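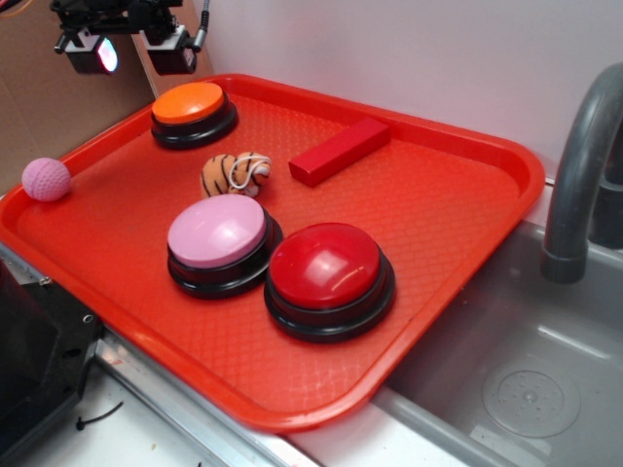
Tray layout at the sink station: three push buttons, plush tiger, red block and pink ball.

Print this page | E-mail this entry

March 4, 2025

Evaluation of the Drilluson arm kit, sink station

Purpose. The Drilluson kit is on loan from Gotport and is under review for purchase. The present entry covers the tabletop handling check. The bench check was closed in December and is recorded separately.

Setup. The arm was mounted according to the supplied sheet. The sheet gives 36 steps, and step 20 refers to a bracket spacer that is missing from the parts list. Gotport has been asked to confirm whether the spacer is required. The red-orange tray was placed diagonally on the counter, with the far rim against the wall and the near corner over the edge of the basin. Colleagues repeating the check should keep this placement, as the reach values in the log depend on it.

Objects. The orange, pink and red push buttons are the standard set. The pink and red buttons are to stand close together, nearly touching at the base, so that the spacing limit of the gripper is tested. The tiger keeps its string loop. The ball is the dimpled one, placed near the left rim.

Software. The Ikumeo control package, version 2, was installed on the station computer without difficulty. The calibration routine must be repeated after every restart — the manual does not mention this. Log files are saved under the Amini project folder and should be left there until the review is closed.

Observations. Picks on the red block were repeatable. Picks on the tiger varied with the position of the string, and the log should note where the loop lies at the start of each run. The red button was pressed on two attempts when a lift was intended. The tray floor has a fine crosshatch texture, and no sliding of the block was recorded.

Cost. The quotation lists the service plan at $295 per month, with calibration visits charged separately. The terms for replacement gripper pads are unclear and have been queried.

Open items. Spacer at step 20. Pad terms. Second run with the pink and red buttons exchanged. Cable route to be checked before the arm is moved to the next station.

0 comments | 2 shares

This site uses cookies to keep you signed in. Accept | Settings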